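Kuvora Mug Rental – Frequently Asked Questions

What does Kuvora do?
We rent mugs, cups and saucers to events in Drullthorpe and the surrounding villages. You collect them clean, use them, and bring them back. We wash everything here, so returns can be unwashed.

How many mugs do you have?
The full stock is 1,322 pieces. Larger orders should be placed early, especially for September, when several fairs take mugs from the same shelves.

How long is a rental?
A standard rental is 2 nights. You can add nights at the time of booking if no other order is waiting. Ask Alina Lungu at the desk and she will check the calendar.

When can I collect?
Collection is from 9 a.m. until noon at the side door on Jurić Lane. Ring the lower bell. Afternoon collection is possible by arrangement.

Do you deliver?
Yes, within seven miles of the store. Delivery is to the ground floor only. Someone must be there to sign for the crates.

Do I have to rinse the mugs?
No. Please pour out any liquid and put them back in the crates upside down. Tea bags, napkins and spoons should go in your own trash.

What happens if something breaks?
Put the pieces in a bag and return them with the order. We charge the replacement price printed on your receipt. Chips count as breakage, but stains and light scratches do not.

Can I choose a color?
You can ask for red, white or blue. Shades differ between batches – older reds are darker than the newer ones – so a large order may be mixed. If you need an exact match, come in and look before booking.

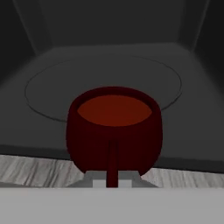 Can we have a logo printed on them?
We do not print on rental stock. Paula Cârstea can give you a price for mugs you keep, with a minimum order of one crate.

Can I cancel?
Yes, up to the evening before collection. The deposit goes back to the card you paid with. After that we keep half of the rental fee.

Who do I contact about an invoice?
Write to Sebastian Marinescu in accounts and include your order number. Orders placed through Javero are invoiced by Javero, and questions about those should go to them first.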